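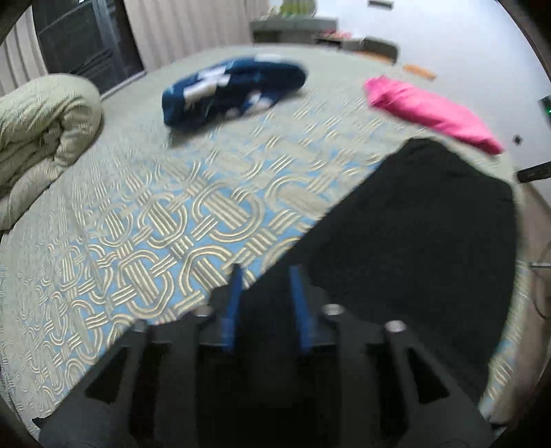
Blue finger pads over the bedspread, black cloth next up.

So this is my life now - folding clothes on a bed with a gripper in my hand so that a robot can learn to do it. I signed up through Ramesh Bisht, who sent me the kit and a two-page guide from Zondisa, and I've been at it for a week of evenings.

The first thing you find out is how much your own fingers do without telling you! With two pads you have to choose a corner, go in low, close, lift, and then not rush the bit where you lay it down (I always rush it). Ramesh watched my first batch and threw out five of them for being too quick, which stung a bit.

Dark things are my least favourite. I lose the edge against itself and end up pinching two layers when I wanted one. Mererid Kemeys, who does the same job from her flat, swears by starting at the hem and says to leave the sleeves until last, so I'm trying that tonight.

Seven more folds to go and then I'm having my tea.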